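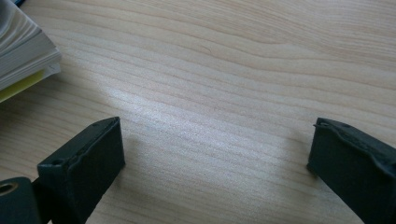
Skeltenmont Robot Builders Help
Boards > Teaching by demonstration > Hand-held grippers

Position drifts on replay when demos are recorded over a plain wooden tabletop

Posted by trosness_bench
Tuesday, December 6, 2022

I record demonstrations with a hand-held two-finger gripper, camera on the tool, no external tracking. The task is picking up a book and setting it down in the middle of the table. Camera poses come from visual-inertial tracking, run offline. The policy trains without errors, but on the arm it stops short of the book by up to 40 mm, always along the same direction.

I have 9 demos that replay cleanly and many more that don't. The bad ones all have a long slow pass over bare wood before the approach. Gripper width looks correct in every file. Is this a calibration problem or a tracking problem? I would like to avoid recording everything again.

Tool is a Pfeiffer kit, older finger design, soft pads. 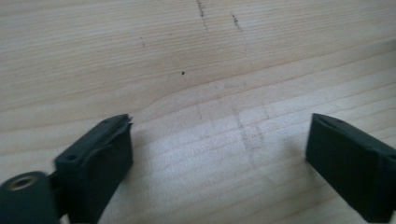

grainline
Tracking, almost certainly. A bad camera-to-finger transform gives you the same offset in the tool's own coordinates in every demo, and you say some are clean. Wood grain is a poor surface for feature matching. The lines repeat, and a feature that sits on a line can slide along it with little penalty. Glare makes it worse, as the bright patch moves when the camera moves and the tracker may treat it as part of the table.

Check these before you throw anything out:

Plot the number of tracked map points over time. Mine drops to 11 or so on bare tabletop and the pose gets soft well before the tracker reports a loss.

Compare the drift direction with the grain direction. If they agree, you have your answer.

Mask the fingers. They take up the lower corners of every image and do not move with the table. If they are left in, they pull the estimate toward "not moving", and a slow pass suffers most.

For new recordings, do a mapping pass first. Walk the gripper around the whole table at two heights, with printed sheets or other clutter in view, then record demos against that map and leave the clutter where it is. Pencil marks are too faint to help much. I tried.

sokberg_user2
just use teleop. we moved to a leader arm in June and never looked at camera tracking again. joint encoders don't care what table you have

pad_wear
Teleop does remove this problem, but it costs you the arm for every hour of recording, and the original poster already has data.

One addition to what grainline wrote. Look at the pads too. Soft pads deform and the edges go first. If you get finger width from the image, a lumpy edge can shift the reading by a millimeter or two. That will not explain 40 mm, but it will show up as weak grasps once the drift is fixed. Replace both pads together and rerun the width calibration.

On saving the old demos: cut the slow pass and keep the part from where the book fills a good share of the view. Express the actions relative to the current tool pose, not the table origin. We had a set of 1,571 demos with the same fault and kept most of it that way. The ones to delete are those where the tracker lost its position and came back, which you will see as a jump in the plotted path.

trosness_bench
Drift does run along the grain. The finger mask was off. Rerunning the tracking tonight with it on, and I will post the map point plots for one clean demo and one bad one.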